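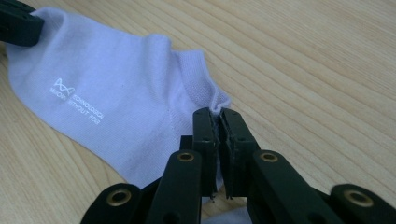

Zundik patch brings back the ferry, and the queue for it

Players of Zundik can once again cross the Jara Strait by boat, after developer Stumon released an update this morning that restores the ferry it took out in February.

The ferry was removed because it had a habit of arriving without its passengers. Anyone who opened their inventory during the crossing would be left standing on the sea bed in full armour, with a quest marker pointing helpfully upwards. Stumon called this "a positional issue" at the time and closed the route while it had a look.

The look has taken a while. In the meantime, players wanting to reach the southern islands have had to go the long way through the Zestach marshes, a walk of 39 minutes if nothing eats you. Plenty of things in the Zestach marshes eat you.

Under the new patch, the ferry leaves from the old jetty and costs 2000 shells per trip, up from nothing. Mounts travel free. Companions do not, and the ferryman will charge for a companion even if that companion is a ghost, as followers of the Widow's Lantern questline found out within minutes of the servers coming back up.

"We wanted the crossing to feel like a decision," said Elba Quiroga, lead designer at Stumon, in the notes published with the update. She added that the price had been set with the late-game economy in mind, and that new players would be able to earn the fare by gutting fish on the jetty.

The fish gutting is a minigame. It has 3 difficulty levels and its own leaderboard, and at lunchtime the official forum had more threads on it than on the ferry. Most of them want to know whether eels count.

There is also a queue. The boat holds a limited number of players, and the rest must wait on the jetty in an orderly line, which the game enforces by sliding you gently back to your place if you try to wander ahead. Jumping is allowed. Dardo Navarrete, who runs the fan guide Low Tide Notes, spent his first wait behind a man dressed as a pumpkin and reports that the system works well. "I've queued for real ferries that were worse," he wrote. "At least here someone was playing the lute."

His advice to anyone with a full bag is to sell the marsh herbs before boarding. The merchant on the far side still buys them at the old, lower rate - a leftover from before February that the patch notes don't mention.

Elsewhere in the update, crossbow bolts no longer vanish when fired indoors, the baker in Upper Jara has stopped greeting everyone as "Placeholder", and fall damage has been corrected for goats. Two known problems remain: the ferry's bell can be heard from anywhere on the map, and the ferryman sometimes faces the wrong way while rowing. Stumon says it will deal with the bell first.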